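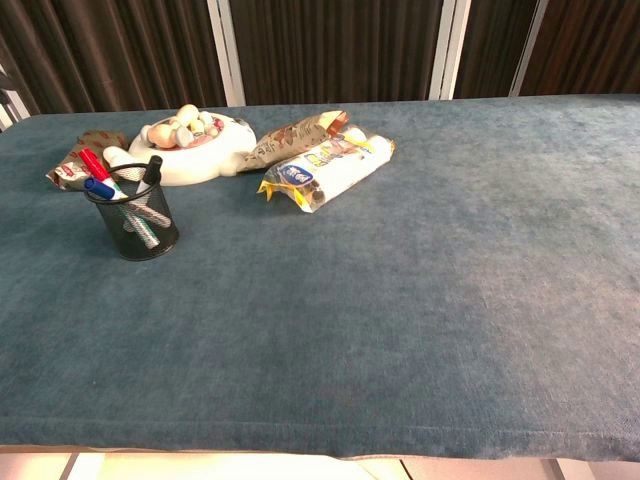 Course Notes, Vol. 3, p. 19

Unit 6: The tabletop pick that kept missing

OK, so last time I promised you a real failure and I'm going to give you one that I had a hand in. Get your notebooks out, because part of this comes back in the April lab.

The job was clearing a table. Felt cloth, pens standing in a mesh cup, a tray heaped with little egg-like things, snack packages lying next to it. We ran it on a Troneck arm with a Rind suction-and-finger tool on the end, and the planner was the Dureck package you all installed in week two (yes, the one that crashes if your folder name has a space in it). Looks easy! I thought it was easy. I told the people at the Graltthorpe site we'd be done by lunch.

We ran 600 picks and logged 40 faults. I went through every one of those logs by hand, and they fall into groups you should know.

Group one, film. Glossy plastic wrapping throws highlights, and our depth sensor read the highlights as holes. The planner then aimed for the nearest good patch of depth, usually a crimped end, and the cup can't seal on a crimp. The arm lifted, the vacuum reading dropped, and it went back and tried the same spot again. And again. We had set no retry limit. Please set a retry limit.

Group two, the cloth. This one is my favorite, if I'm allowed a favorite. The fingers came down a hair too low beside a small object and pinched felt. When the arm went up, the cloth went with it, and everything standing on the cloth started to travel. The force reading was well under our stop threshold the whole time, so as far as the controller knew it was having a great day.

Group three, the strays. One oval outside the rim of the tray got merged with the tray by our segmentation, so the robot figured it had one wide object and opened for a grasp that made no sense. Small thing next to a big thing of nearly the same color: write that down.

Now the safety part. During one of the cloth pulls I reached in to flatten the hem. The arm was paused in software. It was not stopped! A pause in the Dureck software holds the queue, and when the retry timer ran out the queue let go and the arm moved with my hand some 3 inches from the tool. I wasn't hurt. I also wrote the lab rule about this, so you can imagine how that conversation went.

What we changed:

Retries are capped, and after the cap the arm parks and waits for a person.
The cloth gets clamped at the table edge.
Lift force is compared to the expected weight of the object, so a light snack bag that suddenly pulls like a wet towel trips a stop.
Hands go in only after the hardware stop is pressed and the light has changed. Pause doesn't count.

For next class, read the fault log handout and sort the first page of entries into my groups. If you find one that fits nowhere, bring it, I'd love to see it. I still have a couple I can't place.

Handout revised January 30, 2019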